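From: Jianhua Yin
To: utwood-residents
Date: 2024-08-26
Subject: Re: Visitor parking and the new permit period

Dear residents,

Thank you to everyone who wrote in after the notice went out. Several of the questions overlap, so I am replying to the list. The message I received most recently is quoted first, and my answers follow it.

> The notice says that visitor permits will be good for 71 hours. Our
> old permits ran for a full week. My sister stays with us every March
> and does not move her car while she is here. Will she have to renew
> in the middle of her visit, and who do we ask for that? Also, is the
> Bollen Street lot included, or only the spaces behind the main
> building? The map that came with the notice stops at the corner.
>
> Luo, second floor, east side

The shorter period applies to all visitor permits issued under the new rules. A guest who stays longer may renew twice without moving the vehicle. Renewals are requested through the front office, in person or by telephone, before the first permit runs out. For stays longer than that, please write to the office in advance and state the dates, the license plate number and your unit. Extended stays will be approved where spaces allow.

The Bollen Street lot is included. The map in the notice was taken from an older survey and should have shown the lot in full. A corrected copy will be posted by the mailboxes and sent to this list.

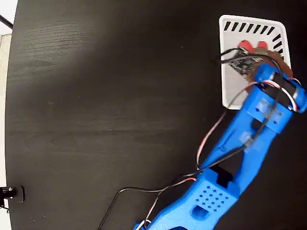 Permits issued under the former rules remain valid until the date written on them. They do not need to be exchanged. Residents who hold unused permits from the former supply are asked to return them to the front office.

A number of you asked about cost. Visitor permits remain free of charge. The replacement fee for a lost resident permit is $35, as it has been for the past two years. The budget line for parking, which covers line painting, signs and the towing contract, stands at $3,598 for the current year. No increase has been proposed.

Towing is handled by Rinditora Recovery under the existing agreement. A vehicle without a valid permit will receive a written warning first, and the driver will have at least 30 minutes to move it. The fire lane and the accessible spaces are excepted. Vehicles left there without authorization may be removed at once, at the owner's expense.

Two residents raised the matter of motorcycles. The rules now in force do not mention them. Until that is settled, motorcycles may use the striped area beside the bicycle racks, provided that the gate can open fully.

Please send further questions to the office address and not to individual staff members, so that they can be recorded and answered in order.

Sincerely,

Jianhua Yin
Resident Services
Utwood Residences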